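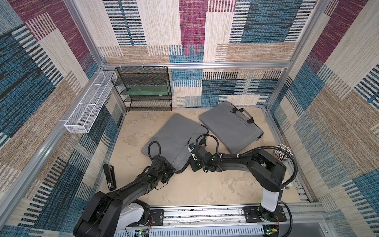
Notebookhüllen sortieren, Teil 2

Im ersten Teil ging es um Kabel und Netzteile, jetzt sind die Hüllen dran. Der Bestand war über die Jahre auf 6 Stück gewachsen, verteilt auf zwei Schubladen und den Kleiderschrank. Behalten wollte ich 2, beide grau und gepolstert.

Kriterien in der Reihenfolge ihres Gewichts:

Innenmaß. Gemessen wird innen von Naht zu Naht, bei geschlossener Hülle. Die Herstellerangabe in Zoll bezieht sich auf die Bildschirmdiagonale und hilft nur bedingt. Bei der Umik fehlten auf der kurzen Seite 5 mm, damit war sie raus.

Gewicht. Obergrenze 300 g, leer auf der Küchenwaage. Die Skandden lag mit Schultergurt darüber, ohne Gurt knapp darunter. Den Gurt habe ich nie benutzt.

Polsterung. Daumenprobe an den Ecken. Wenn die Tischkante durchzuspüren ist, taugt die Hülle nur noch als Staubschutz. Betraf die Urban.

Griffe. Für den Weg ins Büro will ich welche, für den Rucksack stören sie.

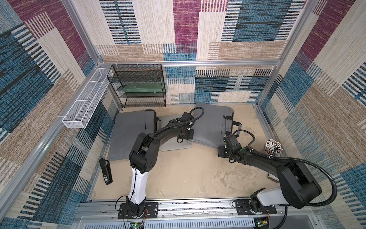

Zur Aufbewahrung: Hüllen lagere ich flach und leer. Stehend knicken sie nach einigen Monaten in der Mitte ein, und die Polsterung geht an der Stelle nicht mehr ganz zurück. Reißverschluss zu, Griffe nach innen oder quer über die Kante gelegt, sonst verhaken sie sich beim Herausziehen.

Im Regal reicht dafür ein Fach. Drahtgitter ist mir lieber als ein geschlossener Boden, darunter sammelt sich weniger Staub. Lange, schmale Körbe an der Seitenwand eignen sich für Kleinteile, für Hüllen nicht. Kabelbinder halten so einen Korb gut, solange nichts Schweres hineinkommt. Meine sitzen seit mehr als 2 Jahren.

Offen ist noch die Sinadum. Maß und Gewicht stimmen, der Reißverschluss hakt an einer Ecke. Graphit vom Bleistift hat nichts gebracht, als Nächstes probiere ich Kerzenwachs. Bis Juni bleibt sie im Karton im Flur, danach wird entschieden.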